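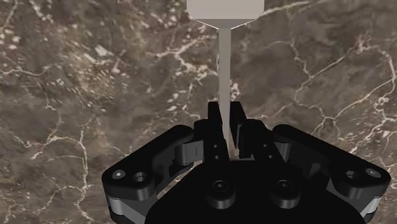

# Cómo comprobar si un manantial «termal» lo es de verdad

Cada verano alguien me enseña una charca tibia y me asegura que debajo hay un volcán. Casi nunca hay nada parecido. Un charco somero a pleno sol se calienta bastante, y una tubería rota también da agua templada todo el año. Antes de escribir «fuente termal» en un mapa conviene dedicarle unas cuantas visitas y un cuaderno.

El método que sigue es el que usamos en la hoja de Arriaga, con material barato. No sirve para demostrar el origen del calor. Sirve para descartar las explicaciones tontas, que son la mayoría.

## Material

- Termómetro de sonda con cable, de lectura a décimas
- Termómetro de aire, aparte
- Conductímetro de bolsillo y su solución patrón
- Botella de plástico limpia, con tapón de rosca
- Cronómetro y cubo graduado
- Cuaderno y lápiz (el bolígrafo se corre)

Sobre los termómetros de infrarrojos: no los uso. Miden la piel del agua, y el vapor los confunde. El folleto del Soltden que me prestaron prometía otra cosa y las lecturas no se repitieron ni una vez.

## 1. Calibrar en casa

Mete la sonda en un vaso lleno de hielo picado con un poco de agua, remueve y espera a que la lectura se pare. Debe marcar cero o casi. Anota la desviación y réstala después. Si cambia de un día para otro, el aparato no vale para esto, por mucho que diga el certificado.

El conductímetro se comprueba con su patrón y se enjuaga con agua destilada.

## 2. Encontrar la surgencia

Mide donde el agua sale de la roca o del suelo, nunca en la poza. Sube por el reguero introduciendo la sonda cada pocos pasos. Si la temperatura aumenta hacia arriba, vas bien. Si aumenta hacia abajo, lo que calienta es el sol y ya puedes ir pensando en el almuerzo.

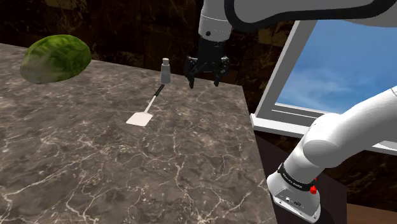 Deja la sonda quieta dentro del orificio, a la sombra, hasta tener tres lecturas iguales seguidas. Apunta la hora, la temperatura del aire y si ha llovido. Si el agua quema, no metas la mano ni pises el borde: la costra mineral puede ser muy fina. Y si huele a huevo podrido y te duele la cabeza, márchate cuesta arriba y con el viento de cara. El olor tampoco prueba nada volcánico; un fango con materia orgánica huele igual.

## 3. Caudal y conductividad

Con el cubo y el cronómetro, calcula los litros por minuto. Repite tres veces. Luego llena la botella, deja que se temple y mide la conductividad.

En la surgencia de Morkier obtuvimos 763 microsiemens por centímetro en enero, mientras que el arroyo vecino daba bastante menos. Es un dato interesante, nada más. Hermenegildo Aguirre lo leyó como prueba de una circulación profunda, de unos 2.000 metros. Puede ser. Unos yesos a poca profundidad lo explicarían igual de bien, y en esa ladera los hay.

## 4. Volver

Este es el paso que se salta todo el mundo. Una sola medida de agosto no dice nada. Hacen falta 12, una por mes, en el mismo orificio y a la misma hora. Compara las dos columnas, agua y aire:

- **Suben y bajan juntas:** agua superficial.
- **El agua apenas varía y se parece a la media anual del aire:** manantial corriente, subterráneo y frío.
- **El agua apenas varía y queda varios grados por encima de esa media:** merece un análisis de laboratorio.

Rónán Mac Mathúna siguió así la fuente de Atwood, que la guía local llamaba «caldera». Salió el segundo caso. La guía no se ha corregido.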